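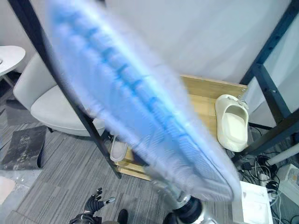 *Shoe-handling cell at the Makilthorpe site, seen from the head camera. Shelf and slipper behind, supply cables at right.*

# Visit report: Lammers open day, Makilthorpe

Circulation: handling group, Clitham. Visit made in January, arrival 9:40 a.m., departure mid-afternoon.

## Purpose

We have been looking at ways to handle soft and semi-rigid consumer goods at the returns bench in Clitham. Footwear makes up the largest share of the items that our current suction tooling drops or refuses. Lammers builds two-arm manipulation cells and opens its Makilthorpe workshop to outside engineers once a year. The invitation listed a footwear demonstration, a hand teardown and a session on data handling. I attended all three and skipped the afternoon session on mobile bases.

## Site

Makilthorpe is a single-story unit behind the rail yard. Parking is on the street and fills up early. The workshop is divided into bays, and visitors were taken round in groups with a fixed slot per bay. Our slot at the footwear bay was 27 minutes, which was enough for the demonstration and a few questions but too short for any timing of our own.

The bays are fitted out like ordinary rooms. The footwear bay has carpet tiles, a white upholstered chair, a round white table and a low wooden shelf unit with shoes on it. Lammers' position is that a policy trained only over a bare bench fails when the background changes, so they leave furniture in the camera's view. This agrees with our own experience at Clitham, where moving a pallet rack behind the station cost us two weeks of retuning.

Power and data run over the floor to a strip near one of the uprights. The framing is black metal profile with bolt holes, similar to what we already stock. I would want the cabling routed overhead before anything like it went on our floor.

## Footwear demonstration

The task as described to us: take a shoe from the work area, turn it over for inspection, and put it down in a requested orientation. Both arms are available, and the controller chooses which one leads. Each hand is a multi-finger unit, with a camera at the wrist in addition to the one at the head.

Points noted:

- Turning speed is the main limit on image quality. The head camera smears badly during the fast part of the turn. Lammers ignores head images for that segment and relies on joint position and the wrist view.
- Knit uppers are harder than molded ones. The hand has to close further before it has a secure hold, and the fabric moves under the fingertips.
- Laces are tucked in by hand before each run. No loose-lace item was attempted while we were in the bay. Ours arrive with laces in every state, so this is a real gap.
- Pairing left and right shoes is not covered. It is on their list with no date attached.

The presenter quoted a log of 1164 shoe handling runs in this bay. I asked for the failure breakdown. The answer was that drops and bad placements are recorded under one code, so the two can't be separated afterward. For our purposes they are very different events – a bad placement costs a few seconds, while a drop stops the line. I asked whether the codes could be split in future logs and was told that it would be considered.

## Hand and wrist camera

The second half of the slot covered the hand. The wrist camera looks down past the palm toward the work surface, which puts the fingers and thumb in view.

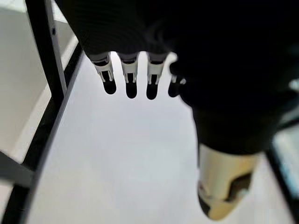

*Wrist camera view, hand open over the white work surface. Four fingertips with white joint links; thumb at right.*

The four fingers sit in a row with the thumb opposite, and the white links make finger position easy to read against the dark parts. Lammers uses them as a visual check on the joint readings. If the two disagree by more than a set amount, the run is paused. I did not get the threshold.

The thumb takes up a good part of the view when the hand is open. I expected this to be a problem for small items, and the engineer at the bay agreed that anything under a child's shoe tends to be lost behind it. A revised bracket exists, but it was not fitted to the unit we were shown.

Fingertips are treated as a wear part. The figure given was 234 hours between changes on mixed footwear, and the change takes two tools. At our shift pattern that would mean a stop every few weeks, which is acceptable if the tips can be changed without recalibration. I was told they can. We should ask to see it done.

## Software session

Run logging and replay use Clerkunari, which Lammers also sells separately. It stores the camera streams against joint data on one clock and lets an operator mark segments. Replay was quick. Search was weaker: segments can be found by label or time, but not by joint state. Export is to an open format. Licensing is per cell, and the price list is in the folder with the handouts.

One detail worth copying is that operators mark a segment with a foot pedal while the run is in progress. We currently do it from memory at the end of the shift.

## Assessment

The cell is not ready for our bench. Cycle time on the slower items was roughly 17 seconds by my watch, without lace handling or pairing. The hand is good, the camera placement is sensible, and the logging is better than ours.

## Actions

1. Request the raw failure notes for the footwear runs, if they are kept anywhere outside the coded log.
2. Ask for a tip change demonstration, by video if needed.
3. Send Lammers a crate of our typical returns, laces as received, knit and molded mixed.
4. Get a trial license for Clerkunari and run it on the Clitham suction station for a month.
5. Price a foot pedal.

Handouts and price list are in the shared cabinet, second drawer. The drawing of the revised wrist bracket was promised by email and has not arrived yet.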